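Sound room notebook
2020-06-01
Brarkilar, fight in the stairwell, reel two

Started the morning with the kettle on and the whole stairwell fight up on the monitor with the sound off, which I know Yuto thinks is a waste of an hour, but I do love it. You learn so much about a fight when it can't lean on its own noise! The landing fight plays like a conversation between two people who are both too tired to keep talking. The lower flight, where the knife comes out, is a different animal and goes by so fast that I had to keep stopping the picture to work out whose elbow was where. Kamol choreographed it and it shows. He puts these little half-beats in, a foot that hunts for the step, a hand that pats the wall before it grips, and if we bury those under thumps we have thrown away the best of his work.

So the rule for this reel, and I am writing it in capitals on the whiteboard as well: FEET AND CLOTH FIRST, HITS LAST. We did it the other way around on the parking garage fight and spent ages afterward carving holes in the big punches to let the shoes through. It sounded like a drum kit falling down a hill. The director was very kind about it.

Feet. The Trosatby stairwell is concrete with a metal nosing on the edge of each step, and the production track has a lovely ring on it whenever a heel catches the metal. We can't use much of the production sound (crew breathing, someone's radio, Kamol calling the counts) but it is a good guide for color. I tried the concrete slab with a strip of angle iron laid along the front and it was too bright, more like a kitchen accident. Wrapped the underside of the iron in a bit of old bicycle tube and it settled down nicely. Mic low and off to the side, pointing past the slab instead of at it. Leather soles for the older brother, the flat rubber ones for the younger one. Please leave the taped-up pair alone, whoever comes in next, the tape is doing something good to the left heel and I don't want it "fixed."

Yuto walked the older brother and I walked the younger, and we swapped for the fall because he is lighter than I am and can drop onto his hands without the floor joining in. His first pass was beautifully in sync and somehow completely wrong. It took us a while to hear why. He was walking like a man who knows the next step is there. Once he started feeling for it with his toe, the way the actor does, the whole flight woke up. I've marked that take as the keeper and his later one as a spare, even though the spare is tidier.

Cloth. The canvas jacket is the star here. We had the heavy one from the rental box from Juhász, and it has that dry, stiff rub that cuts through without sounding like paper. For the younger brother's sweatshirt we used the old cotton curtain, folded over and worked close to the mic, with a sleeve of something smoother inside it for the grabs. I did one full pass of cloth for each actor and then a third pass of only grabs, so the mixer can ride them on their own. Label those GRABS and not CLOTH C. We had a mix-up over that last time and it cost somebody an evening.
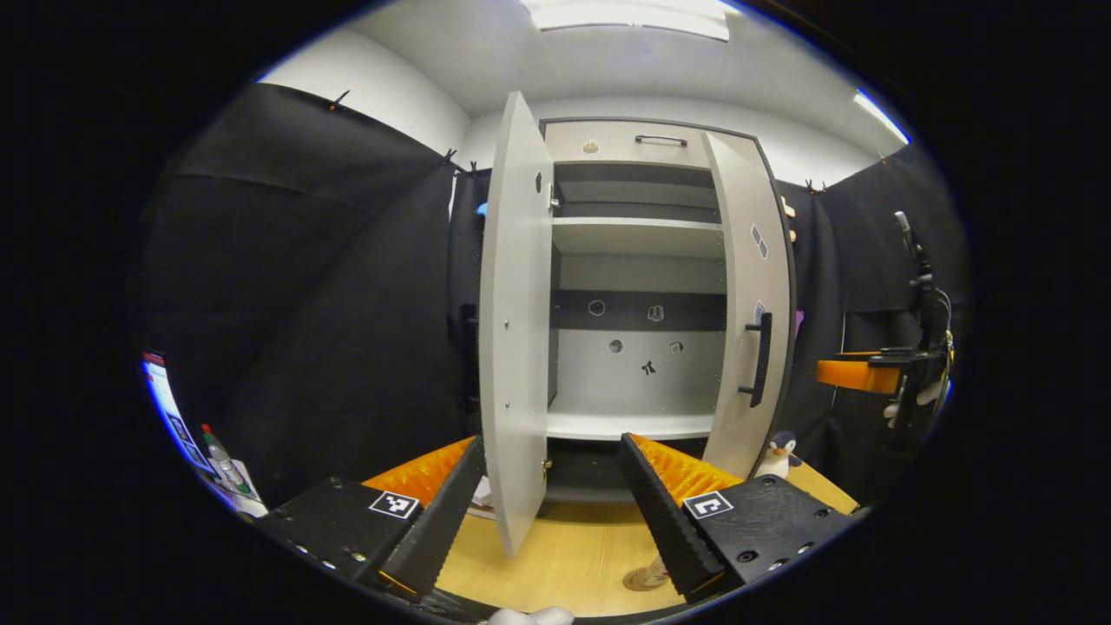
Tall cabinet, left door wide open, drawer across the top.

Hits, then. I'll be honest in my own notebook and say I find hits the least interesting part of a fight and also the part everybody asks about at parties. The big body blow on the landing is three layers: a low thud from the sandbag, a slap of wet leather on the slab, and a tiny bit of the canvas jacket snapping, slightly ahead of the other two. That early snap is the thing. Without it the punch feels as if it was pasted on from another movie, and with it you believe the arm came from somewhere. Nudged it back and forth a frame at a time until Yuto and I both made the same face.

The head against the handrail needs care. It is a nasty moment and it should be nasty, but the first version was so gory that I laughed, and if I laugh an audience will. Took the celery out altogether. (Sorry, celery. You have had a long career.) What's left is a dull knock on the pipe with a hand clamped around it, so the ring is choked right away, and then a second of almost nothing, only the younger brother's breath. Kamol looked in around that time and asked if we could hold the nothing a little longer. He is right, but it depends on where the music comes in, and we haven't been sent a music guide newer than the one with the placeholder drums on it. I'll ask again.

The knife. I would like the knife to make no sound at all when it is drawn. It comes out of a jacket pocket! There is no sheath and nothing for it to scrape on, and still every temp track we get has that long silvery ring. I did a cloth pull and a soft click as the thumb finds the handle, and I think it's far scarier. I also recorded the silvery ring, cleanly and well, and put it on a muted track, because I have been in this line of work long enough to know how that discussion can go. If they want it, they can have it, and I'll only sulk a bit.

Trouble of the day: hum. We lost most of the stretch before lunch to a hum at 60 that came and went with no sense to it at all. I pulled the dimmer, pulled the monitor, moved the preamp, blamed the fridge down the hall and went and apologized to it. Yuto found it in the end, a mic cable lying alongside the power lead for the desk lamp, and every time one of us leaned over to check the cue sheet we nudged them together. They now cross at a right angle and there is a loop of green tape on the floor to keep them that way. Takes recorded before the fix are in a folder called HUMMY. Some of the footwork in there is really nice and can probably be filtered, as there's very little down that low in the shoes that we need, but please don't use the sandbag thuds from it.

Gimusix notes. The new version opens the old sessions fine, but it forgets the pre-roll setting every time, so check it before you record or you'll be starting cold on every cue as I did. It also wants to name takes after the track and ignores the cue number. I've been typing the cue number in by hand. Tedious, but when the picture editor sends a recut (and there will be a recut, there is always a recut) we can find things. There are nine cues in this reel I would call finished. The rest have feet and cloth but are waiting on hits, and the tumble down the lower flight has feet only, such as they are, given that by then nobody in the shot is really using them.

A thought about the tumble, before it leaves my head. I've been trying to cover it as a string of separate bumps, one for each step, and it comes out like a sack of potatoes, very even, very silly. Watching it silent again at the end of the day I noticed the actors slide more than they bounce. There's a long drag along the wall in the middle where the older brother's shoulder takes the weight. So I want to try it as one continuous scrape, canvas on the rough side of the slab, with just a couple of hard bumps breaking it up and then the landing. Perhaps do it to picture in a single go, both of us on the floor, and see what we get. We may need knee pads. Mine have gone missing.

Room tone: recorded a good long stretch after the hum was fixed, with both of us sitting very still and Yuto's stomach making a contribution near the end. Use the first part.

Played the landing through for Kamol before he left, no music, no dialogue, just our tracks. He watched with his arms folded and his shoulders moving a little, doing the counts to himself, and when it got to the hand patting the wall he pointed at the screen and grinned. I'd recorded that pat with the flat of my fingers on the back of the door, very quietly, and had nearly left it out. So that was a good end to a long day, and I went home happy.

To do next session:
Tumble as one scrape, try both sides of the slab.
Breaths for the younger brother, ask whether the actor is coming in or whether we're doing them.
Ask for the current music guide.
Wash the curtain? Yuto says yes, I say it'll change the sound. Leave it for now and finish the reel first.
Copy today's session to the second drive, leaving HUMMY where it is.
Send the canvas jacket back to Juhász after the tumble is signed off, and not a minute before.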